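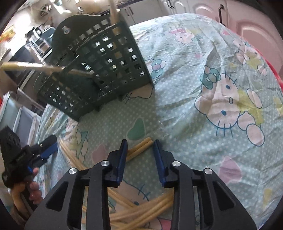 Wednesday, April. Utensil holders, second round.

Serkance holder back on the bench table today, with the chopsticks. Miłosz Zalewska wants to call this one settled and move on to the ladles. I don't think it's settled. Writing down why before I forget.

The claim from the Plusico sheet is that a perforated holder "dries everyday chopsticks standing up without further attention." I have a problem with "without further attention." Whose attention? Ours is all over this thing. Last round we spread the sticks out, stood them evenly, kept the thick ones away from the thin ones, and then wrote down that they dried fine. No kitchen does that. People grab a fistful and shove it in.

So today's loading is by the fistful. Mixed bundle, thin ones and thicker ones together, no sorting, tips whichever way they come. The spares stay on the cloth so we can pull from them when a stick gets dropped or stained. Please don't tidy them into the drawer.

Notes on the holder itself:

Dark green plastic, tall back, keyhole hole near the top for hanging. We have only ever tested it standing. If it's meant to hang as well, half of what we've written doesn't apply, because the little feet do nothing on a wall and the drips go somewhere else. Need to ask which way they expect people to use it. Miłosz says both. "Both" isn't an answer, it's two tests.

Square holes across the front, smaller ones in the side compartment. Everybody assumes more holes means faster drying. Maybe. The holes in the front wall let air at the middle of the stick, and the middle was never the trouble. The trouble is the end sitting at the bottom. I'd swap half those holes for a better floor.

Side compartment: I still don't know what it's for. Too low for chopsticks to stand in without leaning out, is my guess. Try teaspoons. If the teaspoons fall over too I'm going to say so in the write-up.

Feet are small. Yesterday's complaint from me was that it rocks. Miłosz says it's the table. Could be the table. Could be the cloth, it does bunch up. Put it on the bare counter by the sink and check again before either of us says anything more about it.

About the tablecloth (the aqua one with the white dots and the cartoons). I was against it at first and I've come halfway round. Drips wipe off it, fine. But a wipeable cloth also holds a puddle under the holder in a way a bare table might not, and we've been blaming the holder for the puddle. That's a hole in round one that I'd like noted. Pale cloth is also a bad background for tan wood when you're looking for water spots. A dark towel would do better. Someone bring one.

Weighing: the Nokico scale reads in steps of 2 grams. For a single chopstick that's useless. For a bundle it's passable, but then one soaked stick hides in the total. I don't trust any of the "fully dry" entries from round one for this reason and I've put a pencil line through them. Feel free to argue.

Also the number 1626 is written on the back page of this notebook in my handwriting, circled, no unit. If it's a start time then it belongs with the first soak. If it's a weight it belongs to nothing we own. Leaving it out.

Plan from here:
Soak in 1000 ml, bundle in by the fistful, shake once, stand in holder. Leave it alone.
Check after 4 hours. Bend down and look at the bottom ends, don't just feel the tops like last time.
Same again with the Jadoon crock, no holes at all, for comparison. We should have started with this. If the crock does as well, the holes are decoration.

My bet is that the gap between them is smaller than the sheet makes it sound. Miłosz bet a coffee the other way.

Still to do: dark towel, teaspoons, bare counter, ask about hanging.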